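From: Kesbridge Residents' Services
To: kesbridge-notices
Date: July 3, 2024
Subject: Re: Glass collection at Galindo Court

Dear members of the list,

Thank you to those who wrote in after the last notice. The question quoted beneath was raised in several forms, and this reply is sent to the whole list.

> Vilja Kemppainen wrote:
> The notice says that jars and bottles should go in the new bins by the
> Bonia Road gate, but it does not mention drinking glasses or oven
> dishes. May these be put in with the rest? Also, are the old bins
> behind the laundry still being emptied?

Drinking glasses, oven dishes and window glass should not be placed in the bottle bins. They melt at a different heat from bottles and jars, and one dish can spoil a full load. Please wrap them and take them to the Dramix depot, where there is a separate skip. Clear plastic tubs belong with the mixed recycling, lids on.

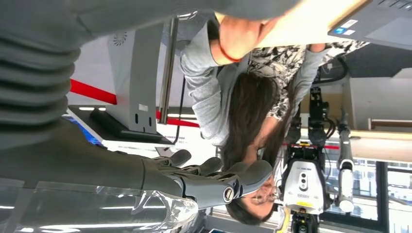 Clear items can be glass or plastic. Please check before sorting.

The old bins behind the laundry will be emptied until the end of September and then removed. The new bins serve 564 households and will be emptied every 7 days. Residents are asked not to leave bags beside them when they are full, and to avoid using them late in the evening, as the noise carries to the ground-floor flats.

Large loads, including those from house clearances, must be booked in advance through the office.

Yours faithfully,
Kesbridge Residents' Services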